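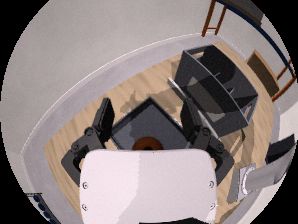 Zetholm cell - Sun 11 November

Came in on a Sunday because the house was noisy and I wanted to get the model of the Zetholm cell sorted before Viola is back. Everything below is in the sim, I haven't touched the real arm. The job was the wrist view first, then the bin, then shadows if there was any tea left.

The wrist view is miles better than what we had in March. Back then the fingers came out so skinny you couldn't judge where the pads were. With the gripper wide open I now get both pads and the tray between them, and the housing still covers the near part of the tray. I tried tipping the view up a bit and lost the pads, so I put it back. Leave it alone please, Cauã! If you really must fiddle, save a copy under your own name first (the good one is Wasier 61).

Next the bin. The arm carries the gripper in very low over the rim and I don't like it. From the side view there's hardly any daylight between the two, and I wouldn't want to run that on the real thing with a bin that's been shoved over a touch.
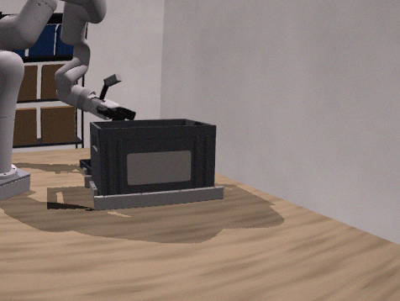
So I've added 20 mm to the approach height on that side and left the tray side as it was. It makes the path a bit longer, but I can live with that. I also had a go at slowing the last stretch down and then took it out again, as it's a separate question and I'd rather change one thing at a time (I say this every week and then change four).

Run 11 is the one to look at if you want the old height, it's still in the Rathjen folder. Don't delete it, Viola wants it for the Hestville people.

Shadows next. They're heavy, much heavier than in our room, and the arm throws a great dark shape right over the table. I moved the lamp twice and got nowhere, then noticed I'd been editing the wrong lamp - there are two in the file with nearly the same name. Renamed both. 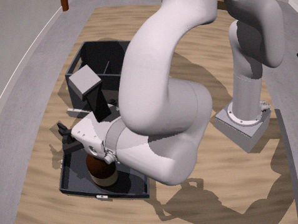

I've kept the hard shadows for now, because Cauã reckons the tray finder ought to cope with them and he may well be right. If it doesn't, soften the lamp and run it again from the same seed, 1145, or we'll be comparing apples with pears.

Still to do: check the new height against the other corner of the bin, ask Viola which rail position she measured, and write the lamp names on the board. Packing up now, the heating's gone off.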